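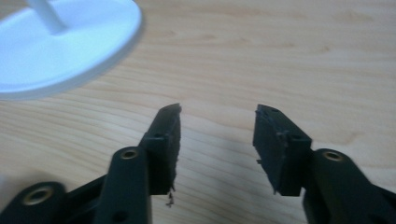
How to log pad wear before a round of hand-held demos

Print this page | E-mail this page

September 8, 2018

Quick write-up of how we do it for the Gavater set. Pads change over a run, grasps change with them, and the policy learns whatever it was fed. So log the wear. Takes a minute.

You need the hand-held gripper, a bare patch of table, something fixed in the background and the run sheet.

1. Open the jaws all the way. Nothing between them. Light wood is good, black scraps of padding show up against it.

2. Get a fixed object in view behind the fingers. A round white base with a pole works fine. It should stay put for the whole session, so you have a reference when you compare veiws later.

3. Look at the inner faces, left then right. Write down frayed edges, hanging bits, scratches. Seperate line for each finger. Don't write "worn" and move on, the left pad and the right pad rarely match.
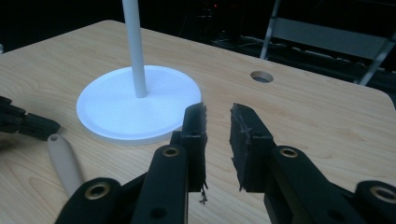 Lahtinen

4. Do not trim anything yet. Loose fibers under the left pad go in the log first. Trim between runs, never in the middle of one — otherwise you have two grippers in one data set and no way to split them.

5. Record 20 demos. Stop, open up, same view again. Then the next 20.

6. Tag every demo with the last check before it. We put the tag in the Sukix file name. Ugly but it survives copying.

7. Train once on everything, once with the late-wear tags left out. Same seed, same test objects. Compare.
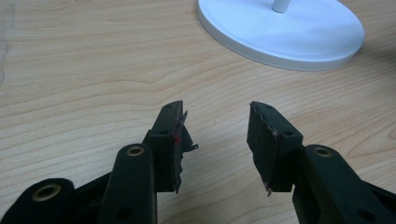
Jaws open, torn padding on both inner faces.

What we got: 71 usable demos, six thrown out for bad tracking. Leaving out the late ones helped on thin objects, did nothing on the big blocks. Small set, so don't lean on it. Repeat planned for October with fresh pads.

Colored marks on a pad go in the log too. Position and which finger, that's enough.

Comments

benchnotes: Do you grade the wear or just free text? We tried a grade on Brallari and two people never agreed.

Lahtinen: Free text. Grades later, from the pictures, one person does all of them.

rk_grip: Step 6 saved me. Had a whole folder with no tags. Redoing it now

guest: Does the table matter? Ours is black.

Lahtinen: Put down something pale.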